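Skandano Hand Gripper: Build FAQ

Questions we get about the two-jaw hand gripper, answered by Ching-wen Fang and Kyu-ri Sung. Last changed in July.

What is it?
A gripper you hold and work yourself. You do a job with it, and the recording of your moves is used later to teach a robot arm the same job. You need one per hand, so most people build 2.

Can I build it without a shop?
Yes. The printed parts fit on a small home printer and the rest is screws, pads and one cable. Ching-wen built her first pair at a kitchen table. If you don't have a printer, the shared workshop at Akorley is open on Saturday and you can use theirs.

What is the total weight?
280 grams per gripper with the pads on. If yours is a lot heavier, check your infill setting.

The jaws don't close evenly. What did I do wrong?
Usually one pivot screw is too tight. Back both screws on that side off a quarter turn, close the jaws by hand, then snug them up again. Don't use thread glue until the jaws meet flat.

Which pads should I use?
Textured ones. Smooth pads slip on metal and glass. We glue ours on with contact cement and leave them overnight.

What should I practice on?
Small things in an open box are a good start. Put the box on something soft so a hard landing doesn't crack a jaw tip.

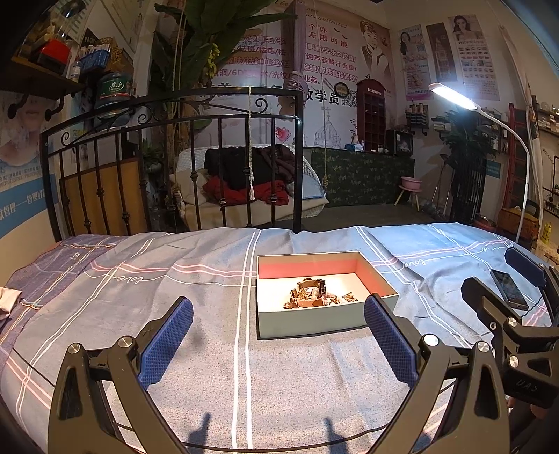

A gripper at an open box of jewelry, on a bed.

Do I need a plain background?
No. Work in ordinary rooms with your ordinary stuff in them. Change rooms when you can.

How many takes should I record?
Start with 3 and look at them before you do more. Kyu-ri's set for the Lightfoot arm is at 1683 takes, but she threw out her whole first evening over a loose cable.

Where does the cable go?
Along the forearm, with slack at the wrist. Tape it in two spots.

Will it work with the Radard controller?
Not yet. The plug fits but the jaw position reads backward. Kyu-ri is working on a patch.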